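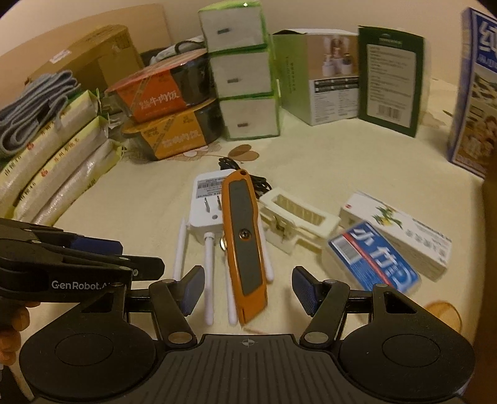 Wer mit einer kleinen Lebensmittelfirma den Standort wechselt, denkt zuerst an Maschinen und Kühlkette und ganz zuletzt an die Adresse. War bei mir auch so! Dabei steht die alte Anschrift auf jedem Etikett, jedem Lieferschein und in der Datenbank jedes Kunden. Fangt also mit einer Liste an, und zwar auf Papier. Ich hab alles auf einem Tisch ausgebreitet, der am Ende so voll war wie der mit der blassgelben Decke oben, und dann Stück für Stück notiert, wo die Adresse draufsteht.

Schritt 1: Etikettenbestand zählen. Wir hatten noch 1608 Etiketten für die Zwetschgensoße, abgefüllt bei Prarkora. Aufbrauchen oder überkleben? Klärt das vorher mit eurer Lebensmittelüberwachung ab, die sind am Telefon netter als ihr Ruf.

Schritt 2: Kunden anschreiben. Bei 50 Abnehmern reicht eine Mail mit neuer Anschrift, Rampenzeiten und Stichtag. Großkunden wie Suvedham ruft bitte zusätzlich an - die Mail landet sonst im falschen Postfach. 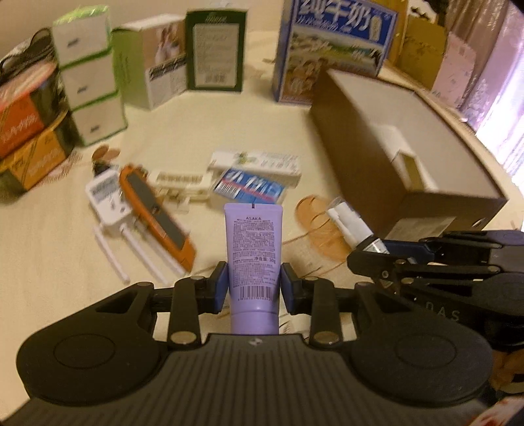 Von Hajar Belkadi | 16. Juli 2026 | Rubrik: Betrieb & Umzug

Schritt 3: Nachsendung und Lieferanten. Den Nachsendeauftrag stellt ihr zwei Wochen vor dem Umzug, die Lieferanten kriegen im selben Zug Bescheid. Gläser und Deckel kommen bei uns von Figueroa, und die wollten die neue Adresse schriftlich mit Stempel (ja, Stempel).

Schritt 4: Probelieferung. Lasst eine einzelne Palette an den neuen Standort fahren, bevor die Produktion läuft. Bei uns passte der Lkw nicht unters Vordach, und das wollte ich wirklich nicht im November mitten im Weihnachtsgeschäft erfahren.

Die Vorlage für die Kundenmail hat Hanane Abdel Hamid geschrieben, ich schicke sie euch gern zu - kurzer Kommentar genügt.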